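Two Months of Nettle Tea 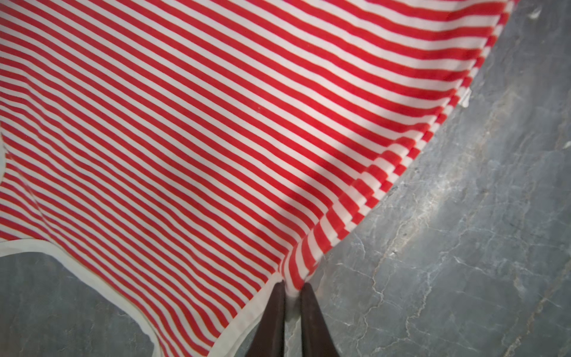

Borbély, Jul 5, 2025

I started drinking nettle tea in spring because a neighbour gave me a bag of dried leaves and I didn't want to waste it. The bag lasted a few weeks and after that I bought my own from Nurnik, the herb shop by the station. It costs 1498 for a large packet, which makes 46 cups if you don't overfill the strainer.

My method is simple. One heaped teaspoon of leaves, water just off the boil, lid on, 15 minutes. The packet says five, but I find that too weak. It tastes like spinach water with a bit of hay in it. Lemon helps. Honey doesn't, at least for me.

People say nettle is good for joints, hay fever, skin, hair and tiredness. I can only speak for the hay fever, and even there I'm not sure. I sneezed less in June than last year, but it also rained more. My knees are the same as before – stiff in the morning, fine by lunch.

I do go to the loo more often, so I stopped having a cup after supper. If you take blood pressure tablets or water tablets, ask your doctor or pharmacist first. Mine told me to keep it to one cup a day.

I tried the Zollari teabags too, 14 to a box. They are handy for work but dusty, and the flavour is gone after one cup. The loose leaves are better value.

In August I want to try lemon balm from the Ledik market – it's meant to help with sleep. I'll write that up when I've had it for a few weeks.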